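Section 4: Folding and storing knitwear

Before you start

This section covers jumpers, cardigans and other heavy knits going into the Farnthorpe under-bed drawer. Shirts and T-shirts are in Section 3. If you have come straight to this page because a jumper won't go in the drawer, try step 9 first. It is usually the sleeves.

A word about folding methods in general. There are a great many of them and most promise more than a fold can give. Folding does not make a jumper smaller. It only decides which way round the bulk goes. We tried the upright fold, the roll, the envelope and a complicated one with the hem tucked into itself, and for thick knits we came back to the plain rectangle. The roll looks tidy for a day or so and then relaxes. The envelope fold pulls at the hem, and we would not do it to anything we liked.

You will need:

- a flat surface wider than the jumper with its sleeves out
- the drawer, pulled fully open
- the Prellitz divider, if you bought one (see the note after step 11)
- a tape measure, for the first jumper only

No folding board is needed. We used to supply one. It was the wrong width for most adult knitwear, and people wrote to say they had got on better without it.

4.1 Preparing the surface

1. Make the bed, or at least pull the bottom sheet straight. A few creases in the sheet do no harm. A duvet underneath does, as the jumper sinks into it and you end up folding a hollow.

2. Clear the half of the bed nearest the drawer. You will put finished jumpers down there.

3. Check the jumper over before folding it. Look at the elbows and under the arms. Anything that needs washing should be washed now. Wool put away with a little food on it is what moths are after, and no cedar ball we have come across has made up for that.

CAUTION: Do not fold damp knitwear. If you are not sure, leave it flat overnight. The care label on the garment comes before anything in this guide.

4.2 Folding

4. Lay the jumper face down with the neck away from you. Smooth it from the middle outwards with your palms. Do not tug at the hem to get it square, particularly on an older knit, which may never have been square.

5. Fold one side in, so that the edge of the body comes roughly to the middle of the neck. Bring the sleeve across with it, then turn the sleeve down so that it lies along the body.

6. Do the same with the other side. The two sleeves should lie next to each other or overlap slightly. If they overlap a lot you have folded in too far and will have a ridge down the middle.

7. Bring the hem up towards the neck. For a medium knit, fold once, in half. For a long one, fold in thirds. Some guides tell you to fold four times for a smaller packet. With a thick jumper this gives you a ball.

8. Turn the whole thing over, so that the neck is uppermost and at the top. Pat it down. Do not press hard or sit on it.
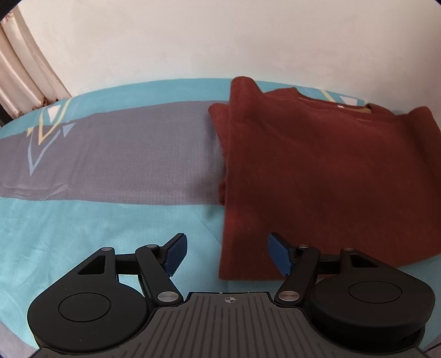 Fig. 4a. Crew neck, folded, with the neckline at the top.

Compare yours with Fig. 4a if you like, but don't chase a perfect edge. A knitted fabric has some give in it and the sides will bulge a little where the layers stack. A rough rectangle is good enough for the drawer. The useful thing is having the neckline where you can find it, so that you can tell a crew neck from a polo neck without taking everything out.

4.3 Checking the size

9. Measure the folded jumper across its widest part, once, for the first one you do. The drawer compartment is 400 mm wide. If the jumper is wider than that, unfold it back to step 5 and bring the sides in further. Where the body is already narrow enough, the sleeve is probably sticking out at the shoulder. Turn it down again at a sharper angle.

10. Lay the jumper in the drawer with the fold towards the front. Heaviest at the bottom.

11. Add further jumpers until the stack is 200 mm high, and stop there. The drawer will close on more than this. It will also catch the top jumper on the bed rail when you next open it, and we have had enough snagged sleeves reported to be firm about the point.

NOTE on the Prellitz divider: it is an optional part and we are in two minds about it. It keeps two stacks from leaning on each other, which is handy if you have a mixture of thick and thin. With thick knits alone they hold each other up well enough, and the divider takes room you could have used. If you have one, fit it with the smooth face towards the wool. If you haven't, we would not rush to buy it.

4.4 Taking a jumper out

People ask why there are instructions for this. Most of the mess in a jumper drawer is made by taking things out of it, and a good fold won't survive being dragged from the bottom of a pile.

12. Lift the stack above the one you want with a flat hand underneath. Put it on the bed. Take out the jumper, then put the rest back in one go.

13. If you must pull a jumper up by one place, take hold of the body, through as many layers as you can, and never the cuff or neckband. A knit picked up this way hangs in a bunch and will need folding again from step 4. Don't try to save the old fold by shaking it.
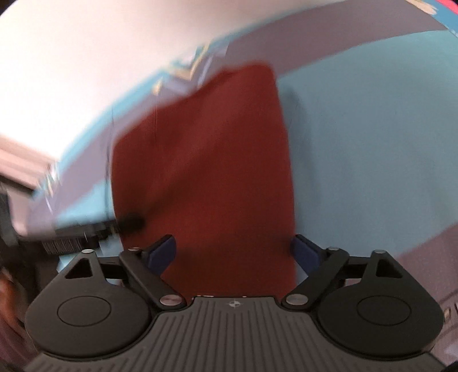 4.5 Longer storage

The usual advice is to put winter knitwear away for the summer and bring it back in autumn. We are not sure it is worth the trouble unless you are short of space. If you do it, the Jatunach storage bag (order code 2595) fits the drawer when it is laid flat and holds a short stack.

14. Fold as in steps 4 to 8, but put a sheet of plain tissue inside the last fold. This softens the crease. It will not prevent one altogether, whatever it says on packets of tissue.

15. Close the bag without squeezing the air out. Vacuum bags are sold for this job and they do save space, but a thick jumper that has spent months in one comes out looking ironed, and ours took a good while to recover. One never did.

16. Open the bag at least once before you need it. If you packed in February, look in again at midsummer. Refold along slightly different lines so that the same crease isn't sat on all year.

CAUTION: Do not put scented sachets directly against wool. The oil can mark it. Put them in the corner of the drawer or leave them out, which is what we do.

4.6 If something goes wrong

The drawer sticks halfway. Take out the top jumper and try again. If it now runs freely, the stack was too high. If it doesn't, see Section 7, Runners.

The stack leans. There is usually a jumper in the middle with both sleeves folded to the same side. Refold that one and leave the others alone.

There is a crease across the chest. The hem was brought up too sharply in step 7. Hang the jumper over the back of a chair for an evening, folded over at the waist. Do not use a thin wire hanger, as it leaves points at the shoulders that are harder to get rid of than the crease was.

The neckband has gone wavy. It has been stretched, most likely by being used as a handle. Folding will not put it right. Some people have luck with washing and drying flat, and some don't.

The jumper is bigger than it used to be. It has probably been hung up. Thygesen hanging rails, covered in Section 5, are meant for shirts and jackets, and we do not recommend them for heavy knits however good the padded hangers look.

Continue to Section 5, Hanging rails, page 41.

Farnthorpe Bedroom Storage | Contact us | Spare parts | © Farnthorpe, all rights reserved | Back to top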